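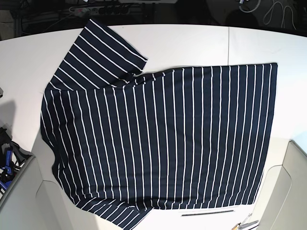 Navy with thin white stripes, laid out on the white table.

So I finally bought the striped short-sleeve shirt from Stinurell, the navy one, and I've had it since August, which feels long enough to have opinions! It was $69, more than I usually spend on something I'm going to spill coffee on, but I kept going back to look at it.

First, the stripes. They're thin and evenly spaced, and up close they look way nicer than on the website (the photos there make it almost purple, no idea why). The straight hem is my favorite part. I wear it untucked with everything.

Folding it is another story. The body is wide and boxy, so it lies flat pretty easily, but the fabric bunches up where the sleeves join and then the stripes go all wobbly. I put it face down, smooth that part out with my hands, and bring the sleeves in after. Any crooked fold shows right away on stripes, so if you're picky like me, take your time.

It's been through the wash plenty and the white still looks white. My one gripe is sizing, it runs big. I'd go down one. Four stars from me, and I'm eyeing the green.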